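Notes for session 6, robot disassembly. 12 Mar 2024. Notes by Dong-geon Pyo, for the Nolcombe automation course.

Read these before the lab. The topic is how a robot can learn to take apart a used desktop computer, and how we decide whether one training method is better than another. The task we keep coming back to is drive removal: get hold of the hard drive in its caddy, free it, and lift it clear of the case. 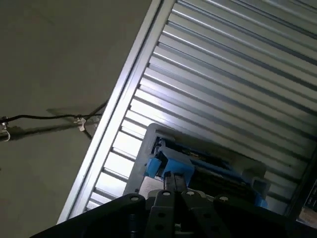
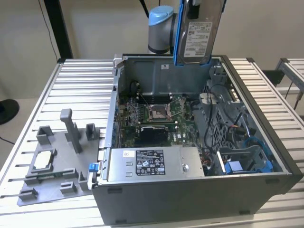
## 1. Why drive removal is a good test task

Assembly robots work with parts that arrive in known places. Disassembly is harder to plan. Case models differ, parts may have been moved or swapped by a past owner, and cables lie wherever they were last pushed. A fixed program written for one tower often fails on the next one.

The desktop tower in the second picture is a fair example of what the robot faces. The side panel is off and the inside faces up. There are wires between the power supply and the drive cage, and cables run over the cage as well. The hard drive is in a blue plastic caddy, held above the rear wall of the case.

We chose the drive because success is easy to define. A trial counts if the caddy is out of the case and still in the grip ten seconds later. Anything else is a failure, including a drive that comes out and is then dropped.

## 2. The two methods

**Method A: scripted with vision.** A detector finds the caddy, a planner picks a grasp point, and the arm follows a set path. This is the Kravets baseline from session 4. It has no learning in the motion part.

**Method B: imitation with a wrist view.** A policy is trained on recorded demonstrations. Its input is the wrist camera, the fixed camera and the joint positions. Its output is a short chunk of future arm motions, which is recomputed several times per second. We call this one Zorkier in the code and in the result files.

Method B was trained on 300 demonstrations. They were recorded by four operators, and each operator was asked to vary the starting pose of the arm.

## 3. What each camera gives the policy

Look again at the two views. The first is from the wrist. The gripper fingers are large in it, and so the distance between the fingertips and a nearby part takes up a useful share of the pixels. It says very little about where the arm is over the table.

The second view takes in the whole tower, the arm above it and the gray fixture plate beside it. The plate has a pocket for a CPU chip, which matters for the next task in the course. A gap of a few millimeters at the fingertips is hard to read at that distance.

We trained Method B with both views and then once with each view removed. The version without the wrist view did most of its failing in the last stage, closing the fingers too early. The version without the fixed view lost its way earlier, during the approach.

## 4. Results

Each method got 60 trials, using the same cases and the same order of starting poses.

| Method | Trials | Successes |
|---|---|---|
| A, scripted | 60 | 26 |
| B, wrist view only | 60 | 29 |
| B, fixed view only | 60 | 22 |
| B, both views | 60 | 41 |

Some points on reading the table:

- The gap between A and B with both views is 15 trials. That is large enough to take seriously with this sample.
- The gap between A and B with the wrist view only is three trials. Do not draw a conclusion from it.
- All cases came from one supplier, Fustoton. The table says nothing about other case designs.
- A failed trial was not repeated, even when the cause was a loose cable.

We also looked at how the number of demonstrations affects Method B. Going from 100 to 200 helped a lot, and going from 200 to 300 helped less. We plan to extend the set to 1,000 in May. Until then, please don't write in your reports that the curve has gone flat. Three points are too few to say that.

## 5. Before the lab

1. Read the trial sheet and learn the failure codes. G is a bad grasp, S is a stuck caddy, D is a drop, and C is a cable problem.
2. Work out a 95% interval for each success rate in the table. Use the Wilson method from session 2.
3. Write down one change to the success rule that would raise the score of Method A without changing the robot. Bring it with you.
4. Pick one failure code and suggest what extra demonstrations might reduce it. Half a page is enough.

Reports are handed in on paper at the start of session 7.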